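Clothing Store: Return and Sorting of Hangers

Members of the Surkby Clothing Exchange are asked to note the revised arrangements for hangers, which apply to both the main store and the Drutby branch from October.

The autumn stock check recorded 769 hangers across the two sites. Of these, 406 are in regular use on the rails, and 191 were found in bags and boxes beneath the sorting tables, many of them hooked together so firmly that they could not be put out at short notice. The remainder are held in reserve at Drutby.

Under the new arrangements, plastic hangers will be kept in woven baskets on the sorting tables. Hangers should be separated on the table before they are placed in a basket. A tangled group is best laid flat and freed one hanger at a time, beginning with whichever lies uppermost. Pulling at the hooks should be avoided, as the thinner arms are liable to snap. 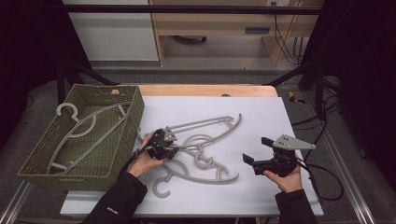
Each basket should hold no more than 10 hangers. The previous practice of filling containers to the brim led to a good deal of the tangling described above, and staff at both sites have asked that the limit be observed even at busy times. Full baskets are to be taken to the rail nearest the fitting area and exchanged for an empty one.

Hangers with a cracked arm or a loose hook should be set aside in the tray marked for Pernum, where they will be collected monthly. Wire hangers are no longer accepted at either site. Wooden hangers remain welcome – these should be handed in at the counter and kept apart from the plastic ones.

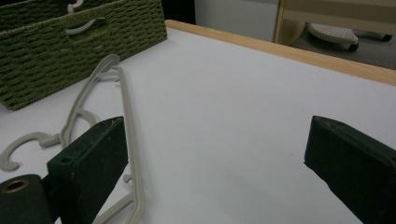 Members returning hangers from home are reminded to remove size markers, ribbons and dry-cleaning labels beforehand. Returns may be made at the Camacho Road entrance until 4 p.m., after which the side door is locked. Hangers must not be left outside the building.

The Exchange has sufficient plastic hangers for the winter season and does not require further donations of this type at present. Padded hangers and children's sizes are still needed, particularly at Drutby. Enquiries should be made at the counter during normal opening hours.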